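从爱好到岗位：访青年航天实习计划负责人

2025-03-24

Clullent青年航天实习计划今年进入第七个年头。近日，本刊就选拔标准、推荐制度及实习安排等问题，采访了计划负责人诺布赫莱·塞莱（Nobuhle Cele）和工程导师雷纳尔多·塔格莱（Reynaldo Tagle）。

据塞莱介绍，本年度报名工作已于2月结束，共收到申请900份，其中200人进入面试。她表示，评审首先看申请人的持续投入。“有的学生从小学起就坚持记录观测，有的学生高中才接触这一领域，两年里自学完了轨道力学的入门课程。两类学生我们都录取过。”

关于推荐信，塞莱强调，推荐人的职务高低不列入评分。每名申请人须提交2封推荐信，其中一封应由直接指导过本人的教师或教练出具。“我们希望推荐人写清楚学生做过什么事，遇到困难时如何处理。措辞华丽而内容空泛的信，对评审帮助有限。”

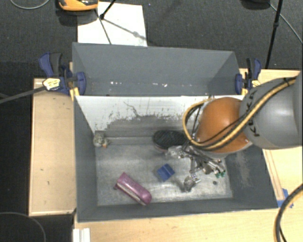 实习安排

入选学生将分赴Povden和Koro两处基地，由导师带领完成一个完整课题。塔格莱负责Koro基地的工程组，他本人也曾是该计划的学员。

“第一周不分配课题，学生先熟悉安全规程和文档规范。”塔格莱说，“不少人对此感到意外，他们以为来了就能接触飞行器。到结业时，多数学生会告诉我，写文档是收获最大的一项训练。”

谈及家庭经济困难的申请人，塞莱表示，Venter助学金可覆盖往返交通和住宿费用，申请人在录取后提交材料即可，是否申请助学金与录取结果无关。

对于未能入选的学生，塔格莱建议保留全部申请材料，次年重新修改。他本人第一次申请时也未获录取，其后在当地天文社担任了一年讲解员，再次申请时获得面试机会。

面试结果将以书面形式通知申请人及其所在学校。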